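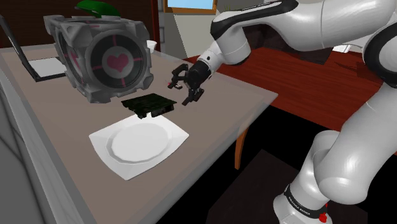
4. Teaching the arm its first pick

By now you should have the arm bolted down, the software talking to it and a virtual copy of your table on the screen. If the Koso viewer still opens to a plain grey void, go back to section 3, because nothing below will work without a table (I've tried, and the arm went looking for one through the floor).

We do all our first picks in simulation at Hollen, our shared workshop, and I'd urge you to do the same at home. The job is a dull one on purpose: take the circuit board off the tabletop and put it on the square plate. I leave the big heart cube where it is, behind the board, so the arm has something bulky to keep clear of.

1. Open the scene called Caruvstead and press Reset. Give it a moment to settle, as things tend to drop a hair when the physics wakes up.

2. Set the speed slider to its lowest mark. Yes, it's painfully slow. Leave it there!

3. Jog the gripper until it hangs in clear air beside the board, fingers a little open and pointing down. Save this as your hover pose.

4. Swing the view round and look from at least two sides. From one side the fingers can seem to be right over the board when they're well off to the right of it.

5. Turn the wrist so the fingers will close across the short sides of the board. Mine has raised parts along one edge and a connector sticking out, and you want to grip well away from both.

6. Lower the arm in small steps, close the gripper gently, and lift straight up.

7. Move across to the plate, come down over the shallow well in the middle, and let go. Save the lot as run 429 or whatever number you've got to.

Note: if the board shoots off sideways when you grip it, your friction setting is too low. I lost a whole December evening to this before I found the box for it, two menus down under Contacts.

Note: move the laptop and the cup in the scene to match your own table. A tidy model of somebody else's bench is no good to you.

CAUTION: don't send a saved run to the real arm until you've played it through in the viewer from start to finish. Keep one hand by the stop button the first time, and keep the other one off the table.

When the run plays cleanly, go on to section 5, where we set up the Holst safety limits.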